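# Session 7: Wrist cameras, frames, and why your planner thinks it's fine

Thursday, July 18, 2019 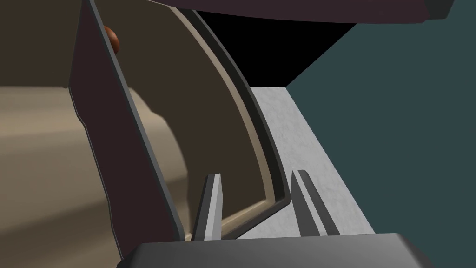
Nghĩa Hồ wrote back on the reading list to say that he'd trust a wrist view for the last bit of an approach and for nothing else, and that he'd want a second camera before letting a planner anywhere near a swung-out door. I half agree, and the half I don't agree with is most of today's session!

So, to pick up where we left off. Our simulated kitchen gives you a camera that rides on the hand. The fingers are in the view all the time, and so is the palm, and the palm eats up a good chunk of the bottom. Mask it out first. Every year at least one group feeds those pixels straight into their segmenter and then spends a week wondering what the big dark obstacle is that follows the arm everywhere (hello, it's the arm).

## Frames, again, sorry

You have a world frame, a base frame, a hand frame and a camera frame. In the Temlow wrapper the transforms are named `target_from_source`, so a point seen by the camera gets to the base like this:

 p_base = base_from_hand @ hand_from_camera @ p_camera

Read it right to left and the inside names should match up. If they don't, stop and fix it before running anything. I'm a broken record on this, I know, but when I went through the January submissions the most common bug by miles was an inverted `hand_from_camera`. It's sneaky, too, because the arm still goes *sort of* the right way.

The second most common one was stale data. `base_from_hand` has to be the transform from the moment the image was rendered. Grab the newest one instead and you'll be fine while the arm is still, then drift off the target as soon as it moves. Use `lookup(stamp)` and pass the image's own stamp.

## What the planner knows

Look back at the render with the planner's eyes for a second. There's a tall panel off to the left that I'd call an open door if you pushed me, and it hides part of what's behind it. There's a little orange-brown ball partly tucked away up at the top of it. And there's a black patch on the right where you can't tell a thing.

Now, what should your occupancy grid say about the space behind the panel? Not "free." The default in our code is a grid with three values:

- `0` free, a ray has passed through it
- `1` occupied, a ray ended in it
- `2` unknown, no ray has reached it

Seixas, the planner we're using this term, only takes true or false. So you have to decide what happens to the 2s, and that choice is a one-line change in `grid_to_planner.py` that matters more than every tuning knob we'll talk about later. Treat unknown as free and you get lovely short paths that might go through a cabinet. Treat it as occupied and the arm may refuse to move at all, since it can't see behind its own elbow.

What I do (and you're welcome to argue) is treat unknown as occupied for the arm links and put a price on it for the fingers. That way the hand can creep into a space it's looking at, slowly, and the grid fills in as it goes. Dede Nutsugah asked last week if that's just active perception with a cheaper name. Pretty much, yes!

## Half-hidden things

The ball is a nice case for the detector. If all you can see is one side, the centroid of the visible pixels is not the center of the ball; it's pulled toward the side you can see. Fit a sphere to the depth points instead. With a decent-sized patch the fit is good. With a sliver it's terrible, and the radius shoots off to something silly, so put a limit on the radius and throw the fit away if it hits the limit.

Please also report a confidence. Sandamali Kodikara's version from the last lab just returns the number of inlier points along with the fit, and the planner ignores anything below 30. Crude, works great, steal it.

## For the lab

1. Pull the `drornovcombe` branch. The old one has the wrong door hinge limits.
2. Mask the hand and save the mask. It doesn't change while the fingers stay open, but it does when they close, so make one for each.
3. Build the three-value grid from 80 renders along the supplied path, using the stamped transforms.
4. Run the planner with unknown as free, then as occupied, then with my mixed rule. Use seed 647 for all three runs or we can't compare.
5. Write down which links collide, if any, and at which waypoint. A table is fine. No essays.

If the viewer shows your grid floating off to one side of the cabinet, go back to the frames section. If it's floating *and* sliding, go back to the bit on stamps.

Tadhg Fitzgerald has the fix for the viewer crash on older laptops, so ask him before you reinstall everything. Next time we do door opening, with force limits, and you'll need the grid from step 3, so keep the file.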